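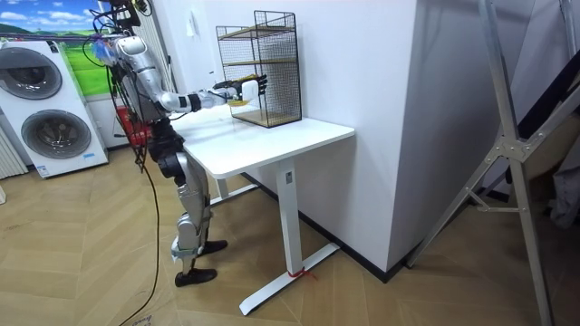

4.2 Concentration of voting power

We took the voting records of Sorkano, a lending protocol whose rules are set by holders of its token, and matched each vote to the wallet that cast it. The records cover 68 proposals, the last of which closed on 23 July 2022. Wallets that had passed their votes to a delegate were counted under that delegate, as the protocol itself does.

In total, 512 wallets voted at least once. Most of them held small balances and took part in a single proposal. In 41 of the proposals, the result would have been the same if only the 11 largest voters had been counted. Messina and Fontana found a similar pattern on Misis, although they left out delegated votes and their figures cannot be compared directly with ours.

Figure 3 plots the share of votes held by the largest voters against the order in which proposals were put forward. The share falls during the first rewards scheme, when new tokens were paid out to borrowers, and rises again once the scheme closes. We think many borrowers sold their tokens to existing large holders, but the transfer data pass through exchange wallets and we could not follow them further.

Figure 3. Share of votes cast by the largest voters on Sorkano, by proposal. Delegated votes are counted under the delegate. Withdrawn proposals are left out.

Two limits apply. First, one person may control several wallets. We used the grouping method of Iwasaki and Melis, which joins wallets that were first funded from the same source, and it will miss any owner who took care to keep accounts apart. The true level of concentration may therefore be higher than the figure shows. Second, a vote on the chain is often the end of a longer discussion. Parisi describes proposals on Greco that were rewritten several times on the forum before reaching a vote, with small holders doing much of the work. Our data say nothing about influence of that kind.

The delegates are considered separately in Section 4.3, where we look at how often they voted against the stated wishes of the wallets behind them.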